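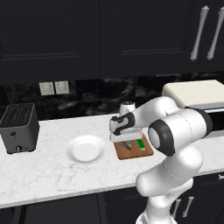 Simulated kitchen, arm at the counter with the cutting board and a plate.

Garneo Kitchen Chores, data card
Version date: 2021-07-28
Maintained by the Goso group at Torkton

Can a robot arm do kitchen chores yet? Some of them, some of the time, and we think that is a great place to be! Garneo is a set of simulated runs on small counter jobs: pick up the knife, put the container down on the board, move the plate. Everything is rendered, no real kitchens.

What's inside
2576 runs in total. 1082 of them are marked as finished, 297 are marked as partly done (right object, wrong spot, mostly), and the rest failed. We kept the failures in on purpose and would love to see people use them. Each run comes with a one-line instruction in plain English, the joint positions, the gripper state and the rendered views.

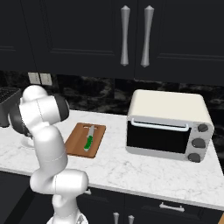 Knife on the board, gripper still over the counter. Toaster oven at right.

What works and what doesn't
Plates and boxy containers go pretty well. Knives are hard. A handle lying flat on a board leaves very little room for the fingers, and the arm tends to push the board along with it. Doors and drawers are harder again, so we only have 675 runs that touch a handle of any kind. More are coming (the June batch had a bug in the hinge friction and was pulled).

If you want to know whether a machine could make you lunch: no. Could it clear a plate off the counter while you make lunch? We got there in simulation more often than we expected, and it's a lot of fun to watch.

Known issues
- The arm blocks part of the counter in some views. Use a second view if your model needs to see the object.
- Food items are rigid. Nothing gets sliced.
- Success labels come from a script called Nigam, which checks final object position only. A plate that slid there by accident still counts.

License and contact
Free for research and teaching. Please open an issue if a label looks wrong, and include the run number.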